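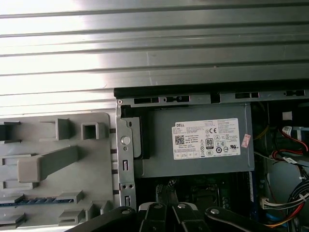

How long does it take to strip the power supply out of an office desktop by hand? In our trials the median was 47 seconds from the moment the side cover came free, with most of that time spent on cables and very little on the fasteners.

**Figure 3.** Interior of a tower unit at the power supply. The rating label carries the Dell name and the 80 PLUS, CE and UL marks.

### 4.2 Removal of the power supply

The power supply is the first large part taken out at the Ciltness bench. It is heavy for its size, it has a steel case that keeps its value as scrap, and it blocks the hand from reaching other parts in many of the towers we received. For these reasons the removal order in Section 3 places it ahead of the drives, the fan and the main board.

The study batch held 200 desktop towers, all retired from office use and all delivered without keyboards or screens. Units were unplugged on arrival and left to stand overnight before any cover was opened. Workers were told not to open the power supply itself at any stage. A supply can hold charge after it has been disconnected, and the whole part was passed on closed to a separate line.

We divide the removal into four steps: reading the label, freeing the cables, releasing the case, and lifting the part clear. Each step was timed on its own. Time spent looking for a tool was counted in the step for which the tool was needed.

#### 4.2.1 Reading the label

The label is the main source of data for the parts log. In the unit in Figure 3 it faces outward and can be reached without moving the supply. The maker's name and the larger marks are easy to pick out, but much of the fine print is too small to be read at that distance. This matched what workers told us across the batch. The name was entered correctly on the first try in nearly every case, while model and rating fields were often left blank or filled in later, after the part had been lifted out and brought closer to the lamp.

Where a label had a square code, we asked workers to scan it before touching the cables. The Vorko log sheet accepts a scanned code in place of a typed model number. Glare was the most common cause of a failed scan. Bare ribbed metal close to the opening throws a strong highlight under a bench lamp, and moving the lamp to the far side of the tower was usually enough to get a reading. We later fixed the lamps on short arms so that this could be done with one hand.

Small coloured stickers on the casing were recorded as present or absent only. Their printing was often faint, and we did not try to sort them by meaning.

#### 4.2.2 Freeing the cables

Cable work took the largest share of the time and varied the most between workers. The main board plug has a latch that must be pressed while the plug is drawn straight up. New workers tended to rock the plug from side to side, and this broke the latch on a number of boards that could otherwise have been sold for reuse. After the first week we changed the written method to call for two hands at this plug - one on the latch, one on the body - and breakage fell.

Drive cables were quicker. Cable ties were cut and never untied.

#### 4.2.3 Releasing the case

Supplies in the batch were held by screws, by a sheet-metal catch, or by both. We did not find a single method that suited every chassis. Slots, tabs and round holes in the rails and brackets near the supply look much alike, and a worker who has not met the model before cannot easily tell which of them hold the part and which are there for other reasons. Moulded plastic brackets added to the difficulty. Their hooks and ledges invite prying, and a pried bracket tends to snap and leave sharp pieces in the case.

The method sheet therefore lists the order in which to try things. Remove the visible screws at the rear panel, then look for a catch inside the case, and only then test the supply for movement. Plastic pieces lying between the supply and the frame are to be left alone until it has been confirmed that the screws are out. Pry bars were taken off the bench for the whole of the trial.

#### 4.2.4 Lifting the part clear

Once released, the supply was slid toward the centre of the case and lifted with both hands, with the cable bundle folded on top. Parts went label up into a Fledska tray, which holds 4 supplies in one layer. Stacking was tried on one Sunday shift and dropped, as the labels were scratched and the second scan failed more often.

Times for the four steps are set out in the next section, along with the counts of damaged plugs and brackets.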